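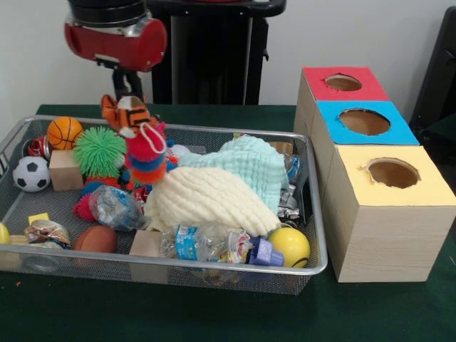 Figure 3. Wire mesh basket and stacked boxes on a green table.

Section 3. Setting Up Your Home Blood Pressure Monitor

This section covers the Rustunley upper arm monitor loaned to patients by the Tillenside and Wosbridge clinics. Read it through once before you switch the monitor on. If you were given a wrist monitor, use the separate leaflet that came with it.

3.1 What you should have

Monitor unit
Arm cuff with air tube attached (Kołodziej type, standard or large)
Four AA batteries
Wall adapter
Reading diary
Return bag

The cuff size is printed on the inside of the cuff, next to the white line. If any item is missing, call the front desk at the clinic that loaned you the monitor and have your loan number ready. The loan number is on the sticker on the bottom of the unit.

3.2 Fitting the batteries

1. Turn the unit over and slide off the battery cover.
2. Fit the four batteries, matching the plus and minus signs inside the compartment.
3. Slide the cover back on until it clicks.
4. Turn the unit face up. The clock will flash.

Note: You can run the monitor from the wall adapter with the batteries left in. The clock and stored readings are then kept if the power goes out.

Caution: Use only the adapter supplied. The plugs on some phone and router adapters fit the socket but deliver the wrong voltage. Damage caused by another adapter is charged to the borrower.

3.3 Setting the clock

The clinic uses the time of each reading, so the clock has to be right.

1. Hold down SET for three seconds. The hour flashes.
2. Press the M button to move the hour forward. Check AM or PM.
3. Press SET. The minutes flash. Press M to change them.
4. Press SET again and do the same for the month and the day.
5. Press SET a last time to save.

If you wait too long between steps, the unit goes back to the main screen and you will need to start again from step 1. The clock doesn't change for daylight saving time. If your loan runs into November, set the hour back yourself when the clocks change, and write "clock changed" in the diary.

3.4 Choosing the user number

The monitor can hold readings for two people, shown as user 1 and user 2. Your readings should all go under user 1. Press the small figure button until 1 shows in the corner of the screen.

If someone else in the house would like to check their own pressure, have them switch to user 2 first and switch back to user 1 when they are done. Readings stored under the wrong user can't be moved afterward. Cross them through in the diary and tell the nurse.

3.5 Fitting the cuff

Your nurse will have told you which arm to use. Stay with that arm for the whole loan.

1. Push the air plug firmly into the socket on the left side of the unit.
2. Take off tight or thick sleeves. Do not roll a sleeve up so that it squeezes the arm.
3. Pull the cuff up over your hand and onto the upper arm. The lower edge should be an inch above the bend of the elbow.
4. Turn the cuff until the tube runs down the inside of your arm, in line with your middle finger.
5. Pull the end of the cuff snug and press the fastener closed. You should be able to slip two fingertips under it.

Check the white line. It should fall between the two arrows on the cuff. If it falls outside them, the cuff is the wrong size and the readings will be off. Stop and ask the clinic to exchange it.

Caution: Do not put the cuff on an arm with an IV line, a dialysis access, an open wound, or on the side where lymph nodes have been removed, unless your doctor has told you to.

3.6 Taking a reading

Avoid coffee, tobacco and exercise for 30 minutes beforehand, and empty your bladder if you need to.

1. Sit in a chair with a back. Put both feet flat on the floor and do not cross your legs.
2. Rest your arm on a table so the cuff is level with your heart. A folded towel under the elbow helps if the table is low.
3. Sit quietly for five minutes. Leave the TV off.
4. Press START. The cuff will tighten, hold, and slowly let go. Keep still and don't talk.
5. When the numbers stop changing, write them in the diary.
6. Wait one minute and take a second reading. Write that down too.

Do this once in the morning before any blood pressure medicine and once in the evening, unless your care plan says something different.

The top number on the screen is systolic pressure, the middle number is diastolic pressure, and the bottom number is pulse. Write down all three exactly as shown. If the lower two lines read 91 and 63, for instance, enter 91 under DIA and 63 under PULSE. Do not round, and do not leave out a reading because it looks high or low.

Warning: If a reading is above 180 on the top line or above 120 on the middle line, wait at least one minute and take another. If it is still that high and you have chest pain, shortness of breath, weakness, numbness, trouble speaking or a change in vision, call 911. If it is still that high and you feel well, call the clinic or the after-hours line right away. Do not change your medicine on your own.

3.7 Messages on the screen

E1: The cuff could not fill. Check that the plug is pushed all the way in and the cuff is closed.
E2: Movement or talking. Rest for a minute and repeat.
E3: The cuff filled too far. Loosen it, wait, and refit it.
Heart symbol flashing: The pulse was uneven. Repeat the reading. If the symbol comes up often, tell the clinic.
Battery symbol: Replace all four batteries together.
E61: Internal fault. Take the batteries out, wait one minute and refit them. If E61 comes back, return the monitor for exchange.

3.8 Memory

The unit stores up to 1,000 readings, shared between the two users. Press M to step back through them. The nurse will download the readings at your next visit, so bring the monitor with you as well as the diary.

Do not hold M and START down together. This clears the memory for both users.

3.9 Cleaning and storage

Wipe the unit and the cuff with a soft cloth, slightly damp. Don't put the cuff in the washing machine, and don't use bleach or alcohol wipes on it. Roll the air tube loosely, with no sharp bends. Keep the monitor indoors, away from heaters and out of reach of small children and pets. The tube can wrap around a child's neck.

Take out the batteries before you return the monitor. Returns are accepted at the front desk in Tillenside or Wosbridge during office hours, whichever clinic loaned it to you. For instructions on sending readings by phone, go to Section 4.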